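About Sitex

Small robot cells, looked after properly

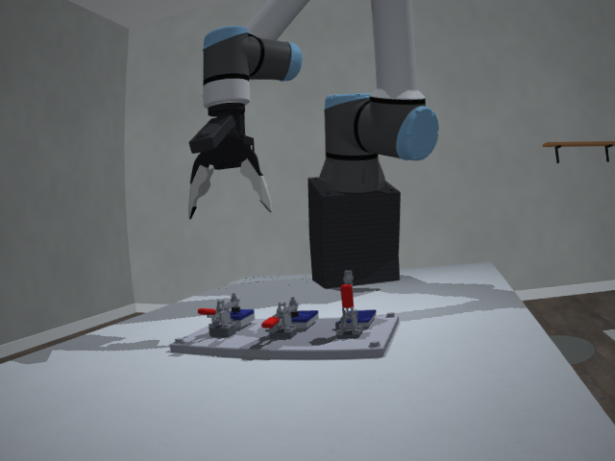
Sitex sets up and maintains small robot cells for workshops that run parts in short batches. We started with a single arm on a single table at a pump parts shop in Grutdale, and most of what we do now still looks like that job: one arm, one gripper, one fixture board, and a person nearby who has other things to do. Before we touch any hardware we build the cell in simulation. The arm goes on its pedestal at the back of the table, the fixture board goes in front of it, and we work through the clamps one by one. With the right-hand handle standing up and the other two down, we can check how much room the open gripper has above the board and whether the approach path needs to change. A raised toggle clamp is the tallest thing on a board like this, and it is the first thing a badly taught path will hit.

How we started

Sitex was founded in 2000 as a repair shop for pneumatic tooling. Customers began bringing in grippers along with their cylinders and valves, then asked whether we could look at the arm as well. We took on the Grutdale cell after the firm that installed it had closed. The drawings were missing and the fixture had been shimmed with folded card. We took it apart, replaced the finger pads, remade the board and wrote down every position in the program. The customer kept us on to service it.

We now look after 244 cells. Some we built. The others were built elsewhere and came to us when something needed fixing, and we are glad to take those.

What a setup involves

A typical setup takes 10 working days from delivery of the arm to handover. The order of work is the same on every job:

Pedestal and table. The pedestal is bolted down and checked for level before the arm goes on. If the table moves when you lean on it, we stop there and fix the table.

Arm. Joint zero positions are checked against the maker's marks. Cables are routed and tied with the arm at full reach.

Gripper. Finger travel is checked open and closed. We set the closing force on scrap parts.

Fixture board. Boards are screwed down at the corners. Clamp tips are adjusted so they hold the block without marking it, and the locknuts are paint-marked.

Program. Paths are loaded from the simulation and run at low speed with no parts, then with parts, then at working speed.

Handover. The operators run the cell themselves while we watch. We leave a printed sheet with the clamp settings, the gripper settings and the restart procedure.

Fixture boards

All our boards are made in our own shop to a pattern we call the Polosen board. The hole spacing is the same on every one, so a clamp can be moved or swapped without drilling. The design came out of a long job for Mészáros, a maker of valve bodies that changed its part sizes every few weeks. Drilling a new board each time was slow and the old ones piled up under the bench. With the Polosen board they change the clamp blocks and keep everything else.

We use manual toggle clamps wherever the customer loads parts by hand. They are cheap, they are easy to see, and a worn one can be replaced during a coffee break. Where the cell has to run unattended we fit air clamps with position sensors.

Service and repair

Every cell on contract gets 2 service visits a year. On each visit we:

check the pedestal bolts and the board screws for torque
clean and grease the gripper linkage
replace finger pads that are worn past the mark
check every clamp tip for height and pressure
rerun the taught positions against the saved file
back up the controller and leave one copy with the customer

Between visits, the fault we are called out for most is a position that has drifted. Usually the board has been taken off for cleaning and put back slightly out of place, and the arm is fine. We ask customers to check the corner screws before they call, and to leave the program alone until they have. Reteaching a path to suit a crooked board means doing the whole job again when the board is straightened.

After a collision, please leave the arm where it stopped and write down the message on the controller. We will want to see the fingers, the coupling at the wrist and the clamp that was struck. Bent fingers are replaced. We do not straighten them.

Spare parts

We stock finger pads, clamp tips, handle grips, locknuts and coupling screws for every cell on contract. Complete Polosen boards are made to order. Parts for older grippers can often be machined from a sample, so do not throw the broken one away.

Where we work

Our workshop and office are in Grutdale, and the test cells are in the same building. New customers are welcome to bring sample parts and see them tried on a board. Please call ahead so that a cell is free. The workshop opens at 7 a.m. and the service line is answered from the same time.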